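Tablecloths on small square tables: fitting, laundering and keeping them in place

14 comments | 194 shares

A small square table is harder to dress than a long one. The overhang is short in relation to the top, so any error in centring shows at once, and a chair pushed in carelessly will drag the cloth with it. The notes below apply to tables for two or four, whether in a dining room, a kitchen corner or a hall set out for a lunch.

Size

Measure the top along both edges. Tables sold as square often are not, and a difference of a centimetre or two decides which way the cloth should lie. Add twice the drop you want, plus an allowance for shrinkage if the fabric is unwashed cotton or linen. Polyester needs none.

For everyday use the drop should stop above the seat of the chair. A longer drop looks better in an empty room but ends up in people's laps. If the legs are a dark metal and the cloth is pale, a short drop will leave most of the leg showing, and the hem has to be level or the eye goes straight to it. Check the hem from a sitting position at two adjacent sides.

Washing and pressing

Wash pale cloths separately. Pinks and creams pick up grey from mixed loads, and once that has happened a whitener will usually strip the tint along with the dirt. Treat grease before washing with a little washing-up liquid, left on for 11 minutes or so long as it takes to lay the rest of the load out. Fruit juice should be rinsed through from the back with cold water. Do not iron over a juice mark, as heat will fix it.

Press cotton while slightly damp, on the wrong side first, working from the middle to the hem. Fold in half lengthways with the right side outwards and roll on to a cardboard tube. A rolled cloth has one crease – a folded one has several, and they stand up in ridges under a plate.

Underlay

A thin felt or foam-backed underlay stops the cloth sliding and takes the knock out of crockery. Cut it to the size of the top exactly. If it projects over the edge it makes a visible step. The Tesunia underlay we have used since 2005 can be trimmed with kitchen scissors and has not frayed. The Vainio version is thicker and grips better on a glossy top, but it needs a knife and a straight edge.

Clips and weights

Spring clips suit tops up to 4 cm thick. Use one on each side at the midpoint; clips at the corners pull the fabric into pleats. Hem weights by Claltik are neater but must come off before washing.

Plates and mats

On a plain cloth one plate and one mat are enough for the middle of the table. The mat protects the cloth from the foot of the plate, which on cheaper white ware is often left unglazed and will rub a grey ring into pale fabric.
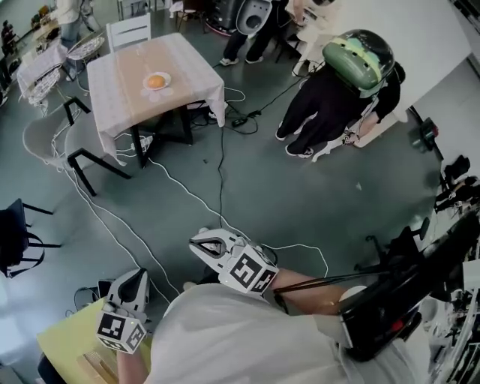
A shaped mat does not have to sit fully under the plate, but the foot ring should rest either wholly on it or wholly off it. With the ring half on, the plate rocks, and a single piece of round fruit will roll to the low side. Citrus left out for show should be wiped and dried first, because the wax and any damp at the stalk end leave a mark on the glaze.

Chairs

Lift chairs away from a clothed table. Dragging one catches the hem under the seat rail. Where chairs of different patterns are used together, put those with the plainest seat edge on the sides most used. Slatted backs are best dusted with a dry paintbrush, working downwards between the slats. Puster felt pads on the feet will prevent scuffs on a painted floor; renew them when the felt has packed flat.

Flexes

Keep flexes clear of the chair feet. A power strip belongs where it can be reached without lifting the cloth, and the hem should not rest on it.

Share this page | 4 saves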